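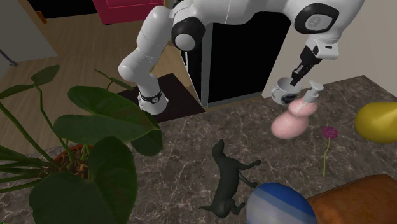
Rosario Vitale asked me, on the first morning the arm was going to run on our returns counter, whether she should clear everything off first or let it deal with the mess. My answer was to leave the mess alone. I've heard the same question from just about every sorting crew at Skullow, so it gets to open this section.

Section 5. Your first shift with the arm

I wrote this part for the people who work next to the arm all day. If you're the one bolting it down or wiring the controller, you want the Stekberg install sheets. Everything below assumes the arm is mounted, the power is on and you've got a returns job waiting on the Zarei screen.

Before you start

What goes across a returns counter is whatever customers send back, so you'll have a mug next to a pump bottle next to a toy ball, and none of it lines up. The arm handles one item at a time with its two fingers. You used to do all the lifting and all the deciding. Now it does a lot of the lifting and you keep the deciding, and I'll be straight with you, that felt odd to me for the first couple of weeks!

5.1 Rehearse the job on screen

1. Open the Zarei screen and pick Rehearse. You'll get the simulated counter, the same view as at the top of this section.
2. Load the practice set called Mixed Household.
3. Press Play and watch one full run without touching anything.
4. Press Play again, and this time hit Pause while the fingers are closed on an item. Look at where the rest of the arm is. New people watch the fingers and forget the elbow, and the elbow is the part that swings wide.
5. Use Orbit to look at the same moment from your own side of the counter.
6. When you're happy, press Accept. The screen won't let you go live until you've done this once per shift.

Note: Rehearse never moves the real arm. You can stop it, restart it and pick silly settings all you like. Please do, it's the best way to learn the thing.

5.2 Go live

1. Walk the floor line and check that everybody is behind it.
2. Say "going live" out loud and wait for an answer from the next station.
3. Turn the key to Run. The lamp goes from white to green.
4. Set the speed to 5 percent for the first item. Yes, it's painfully slow. Leave it there anyway.
5. If the first item lands where it should, bring the speed up in small steps to your station's limit.

Caution: Never reach over the counter while the lamp is green, even if the arm looks parked. It may only be waiting for its next item.

Caution: Cups and mugs get picked up by the rim and can hang at a slant. If there's any liquid left in one, empty it before it goes on the counter.

5.3 When it asks you for help

The arm stops and the lamp turns amber when it can't decide on a grip. Expect this with leafy plants, thin stems and anything soft.

1. Turn the key to Hold and take it out of the lock.
2. Put the key in your pocket (on the hook doesn't count).
3. Move or turn the item by hand, or take it off the counter and grade it yourself.
4. Tap the reason on the screen. Code 145 is "no grip found" and code 220 is "item moved during reach". For anything else use Other and type a few words.
5. Step back, return the key and go through 5.2 again from step 1.

Note: Please don't skip the reason codes. Amedeo Fontana reads them at the end of each week and changes the grip settings from them, and in May he dropped a whole category of glassware from the arm's list after we kept tapping 145.

5.4 Breaks, rotation and who does what

We used to stay on one counter for a full shift. With the arm we swap between grading, helping and packing - the helping spot is easier on the shoulders but it's dull, and dull makes you careless. Swap when the screen reminds you, and don't let a friend talk you into staying put.

Your pick count no longer shows up on the board, by the way. The board shows the whole station, arm included. If a lead asks you to keep pace with the arm, tell them no and point them to this page.

To hand over to the next person:

1. Finish or cancel the current item.
2. Turn the key to Hold.
3. Read the open reason codes out loud together.
4. Give them the key, hand to hand.
5. Sign off on the screen with your own badge.

If the screen freezes during handover, leave the key on Hold and call the Katness desk at extension 2412.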